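Warm Floors on a Cold Street: A Conversation in Stunton

Posted Sun 10 May

The owner of the old dairy building on the edge of Stunton has wanted underfloor heating since childhood, when a friend's family had a heated bathroom floor and everybody on the block found excuses to go over and use it. "I'm not kidding, we lined up," the owner told us, laughing. "So when I finally had a house of my own with bare floors, I knew what I was doing first!"

First turned out to be third, after the roof and the wiring, but the system went in last October and has now been through a full winter. It is a low-temperature water loop fed by a Plullel heat pump, with 1471 feet of pipe running under the whole ground floor (the owner has the number written on a kitchen cupboard door, next to the children's heights).

We asked about comfort before money, and got a long answer. "It's the evenness. The old radiators gave you one hot corner and one corner where you wore a hat. Now I read in the back room in socks, in January, and I forget the heating is there at all. The dog has given up on her bed completely." 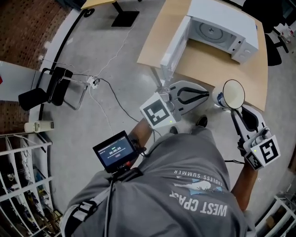
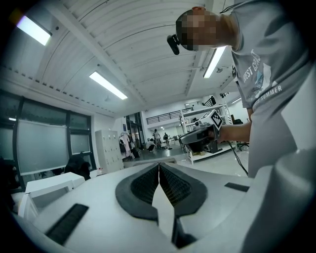 Getting used to the slow response took a while. A floor like this one needs hours to warm up, and for the first couple of weeks the owner kept turning the dial up, feeling nothing, turning it up again and then opening every window at bedtime. "The installer from Mulder came back and very kindly put a piece of tape over the thermostat. Leave it for three days, he said. I left it for three days and it was perfect."

The water leaves the heat pump at 35 degrees Celsius, much cooler than the old boiler ran, and the owner is delighted by this. So is the electric meter. From October through the end of April the heat pump used 3348 kilowatt-hours, for a drafty building with high ceilings and a north wall the owner calls "basically a refrigerator door."

Any regrets? "One! I should have insulated under the hallway properly. We were tired and the boards from Eston were late, so that strip got the thin stuff. You can feel it with your feet, right where the coats hang."

Upstairs still has radiators, and the plan is to swap them for larger ones that can run on the same cool water. The owner has already measured the bedrooms twice and drawn them on graph paper. "My family says I talk about flow temperatures at dinner. I do. Ask me about the manifold, I'll show you, it's in the pantry behind the flour."

We asked. It was behind the flour, every loop labeled in green marker, and we stayed another hour.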